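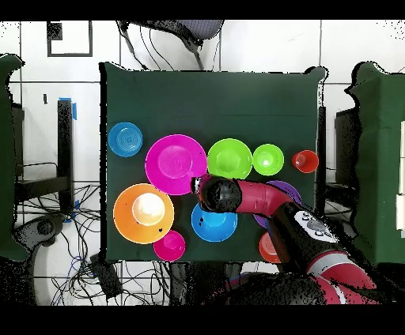
Brightly colored plastic dishware on a green cloth.

Plastic dishware

Plastic dishware is the family of plates, bowls, cups and serving pieces molded from synthetic resins. It is light, cheap to make and remarkably hard to break, and few household goods come in such a joyful range of colors. It is found in nurseries, school lunchrooms, campers, hospital wards and backyards almost everywhere.

Materials

Early molded tableware was made from urea-based resins, which took color beautifully but stained and cracked with use. Melamine resin, widely adopted in the middle of the twentieth century, was a wonderful step forward: hard, glossy and pleasantly heavy in the hand. It is a thermoset, so once cured it cannot be melted and shaped again. Most inexpensive children's sets today are polypropylene, a softer and more flexible plastic that can bounce off a kitchen floor and survive. Clear picnic tumblers are often polystyrene or one of the tougher copolyesters.

Manufacture

Melamine pieces are pressed from powder in heated steel molds. Polypropylene pieces are injection molded, a much faster process in which melted plastic is forced into a closed mold, cooled and pushed out. The Virmont works at Zerkdale, a much-loved name among collectors, opened with 6 presses and at its height turned out 3000 pieces a shift. Color is usually mixed in before molding, so that it runs all the way through the wall and a scratch hardly shows.
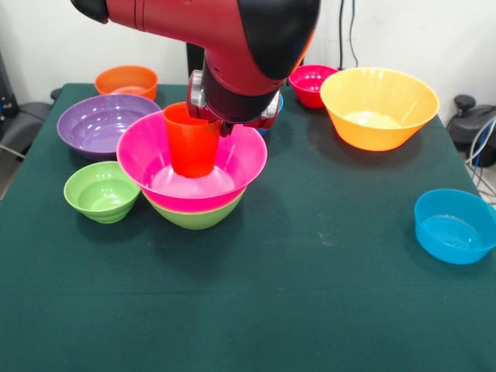

Design

Shape matters as much as material. A slight taper lets cups and bowls release cleanly from the mold and also lets them stack, a lovely case of one feature doing two jobs. Rims are often rolled or flared for stiffness, and a raised foot keeps a hot bowl off the tabletop. The Papadopoulos pattern, Zerkdale's best-known line, came in 82 combinations of shape and color, and tracking down a full run remains a delightful (and maddening) pursuit. 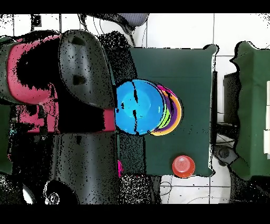
Care and collecting

Melamine should be kept out of the microwave, where it can overheat and break down. Polypropylene can often go in, though the maker's marking should be checked first. Scouring pads dull the surface of both. Tomato sauce and turmeric are the classic stains, and a paste of baking soda will lift many of them.

Collectors prize unfaded color above all. The 2 rarest Virmont glazes, so called although no glaze is involved, are a smoky lilac and the mustard sold under the name Plimanik.

See also: Enamelware; Lunch box; Picnic; Melamine resin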